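Unit 7: Liver fluke in grazing sheep
Course handout, flock health module
Prepared by Mirjana Atanasov. Revised October, with corrections to the section on sampling from Arben Jurić.

Read this with the pasture maps handed out for Unit 6. Students who missed the Plalcombe visit should get a copy of the drainage plan from Todor Yordanov before the tutorial.

7.1 The parasite and its host snail

Liver fluke (Fasciola hepatica) is a flatworm. The adult lives in the bile ducts of sheep, cattle and several wild grazing animals. Its eggs pass out in the dung and hatch in water when conditions are warm enough. The larva that emerges must find a suitable snail within hours or it dies.

In Britain the usual snail host is Galba truncatula, the dwarf pond snail. Despite the name it does not live mainly in ponds. It favours bare, wet mud at the edge of ditches, around leaking troughs, in wheel ruts, in poached gateways and along spring lines. The larval stages multiply inside the snail, so that a single infected snail can release a large number of infective forms. These settle on herbage as cysts (metacercariae) and are eaten by the grazing animal.

Rate of development depends on temperature and moisture. Egg hatching and snail activity almost stop in cold weather. A wet summer is followed by a heavier cyst burden on pasture in autumn. Cysts can survive a mild winter, and infected snails can carry the parasite over into the next spring.
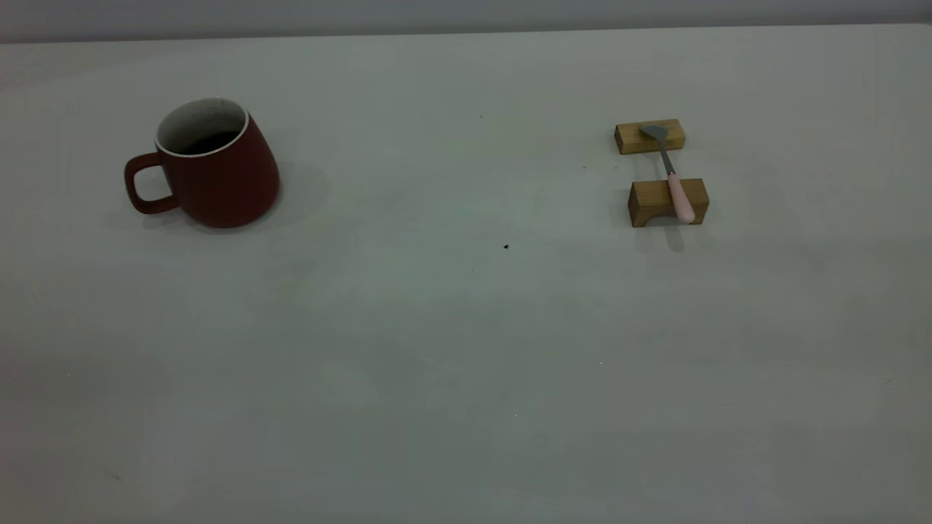 The pattern of rainfall matters more than the annual total. Two farms with the same yearly figure can differ widely in risk if one receives most of its rain between May and September. Soil type also matters. Heavy clays and peaty ground hold surface water, while free-draining chalk does not normally support the snail except near springs and troughs.

7.2 Forms of disease

Acute fluke. Caused by large numbers of immature flukes moving through the liver tissue. Seen mostly in autumn and early winter. Sudden deaths may be the first sign. Live animals are dull, pale and reluctant to move, and the abdomen may be painful. Eggs are not found in the dung at this stage unless older flukes are also present.

Subacute fluke. Cysts are taken in over a longer period. Animals lose condition and become anaemic. Both migrating and adult flukes may be found at post-mortem examination.

Chronic fluke. Caused by adults in the bile ducts. Seen mostly in late winter and spring. Signs are poor condition, anaemia, a poor fleece and sometimes fluid swelling under the jaw. Ewes carrying lambs are badly placed to cope.

Flukes moving through the liver may also set off black disease, a clostridial infection that kills quickly. Vaccination history should be recorded whenever sudden deaths are looked into.

Sheep do not build up useful protection after exposure. Adult ewes are as much at risk as lambs - a point often missed by people more used to dealing with gut worms.

7.3 Tests

No single test covers every stage. The choice depends on the time of year and on what is being asked.

Post-mortem examination: suitable at any time. The most direct evidence on a farm with unexplained deaths. The whole liver should be examined, including the cut ducts. Abattoir returns are a cheap extra source, though they only describe animals fit to be sold.

Blood antibody: shows exposure. Most useful in lambs in their first grazing season, where a positive result must relate to the current year. In older animals a positive may reflect past infection, and antibody can remain after successful treatment.

Dung antigen (coproantigen): detects material released by flukes in the ducts and can become positive somewhat before eggs appear.

Fluke egg count: shows that adults are present. Eggs are heavy and are found by sedimentation. The flotation method used for worm eggs will miss them. As it takes two months or more from infection to egg laying, a negative count in autumn does not rule out disease. 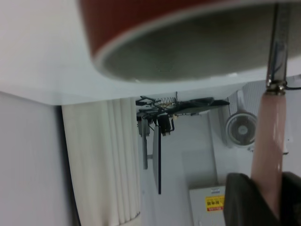 Red vessel seen from underneath.

Sampling procedure. Gather the group in a clean corner of the field and leave it to stand quietly. Collect fresh dung from separate animals, one pot each, filled to the top to keep air out. Label the pot and not the lid. Record the field, age group, date of last treatment and product used. Keep samples cool, do not freeze them, and send them the same day where possible. Ask the laboratory before pooling. A pooled result gives the state of the group and hides the spread between animals.

7.4 Treatment

Products differ in the age of fluke they will kill. This is the main point to carry into the tutorial.

Triclabendazole acts on immature flukes from two weeks after infection as well as on adults. It is the usual choice for acute disease where it still works. Resistance is now found in many areas.

Closantel and nitroxynil act on older immature stages and adults. Check which products are currently on the market before writing a plan. Closantel has a narrow safety margin, and overdosing can cause blindness.

Albendazole at the fluke dose rate, and oxyclozanide, act on adults only. They are suited to late winter, spring and early summer treatment. Albendazole must not be used at the fluke rate in early pregnancy; follow the data sheet.

None of these products has a lasting effect that would protect sheep returned to infected ground. Treated animals should go to lower-risk pasture where there is any. Dose to the heaviest animal in the group, or split the group if weights vary widely. Check the dosing gun before starting and again part of the way through. Observe the meat withdrawal period and enter the treatment in the medicine book.

Where a treatment appears to have failed, first rule out underdosing, faulty equipment, poor storage and reinfection. Then test the same animals before and after treatment, at the interval advised by the laboratory for the test in use. 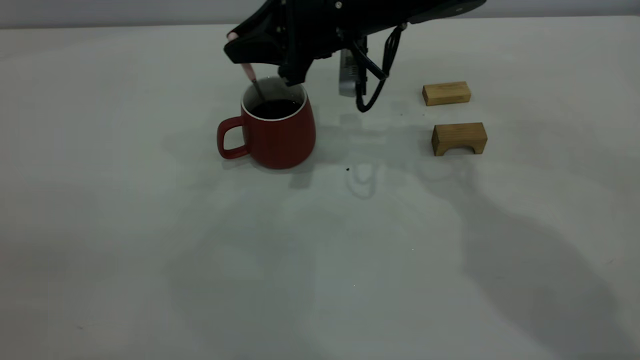 Red mug and pink-handled spoon, with gripper.

7.5 Pasture management

Fencing off wet areas is effective where these are small and fixed. It is seldom practical on open hill ground. Drainage reduces snail habitat but may conflict with the terms of an environmental scheme, and consent should be checked before work starts. Mending a leaking trough costs little and removes a site that stays wet all summer.

Bought-in sheep should be treated as carrying fluke, possibly resistant fluke, until shown otherwise. Hold them on dry ground away from the main flock. Quarantine treatment should be planned with the farm's vet. Cattle sharing the grazing must be included in any plan, as they also contaminate pasture.

7.6 Tutorial problem

Turach is an upland holding with 600 ewes and a small suckler herd. The lower fields are on clay and flood along the ditch. The tenant, Ewan Hoani, buys in 20 replacement ewes each autumn and turns them straight out with the flock. All sheep receive triclabendazole in October. Condition was poor at scanning and seven ewes had swelling under the jaw.

a) State which form of disease the findings suggest and what further testing you would request.
b) Set out how you would find out whether the October product still works on this farm.
c) Mark the likely snail sites on the map provided and rank them.
d) Draft a quarantine procedure for the next purchase.
e) Explain what the tenant should be told about the cattle.

Bring written answers of no more than two pages. Mateja Pavlović will take the Skilmont group. All other groups meet in the usual room.

Reading: module reader, the chapter on trematodes, and the Nedeljković notes on sedimentation methods, sections 2 and 7 only.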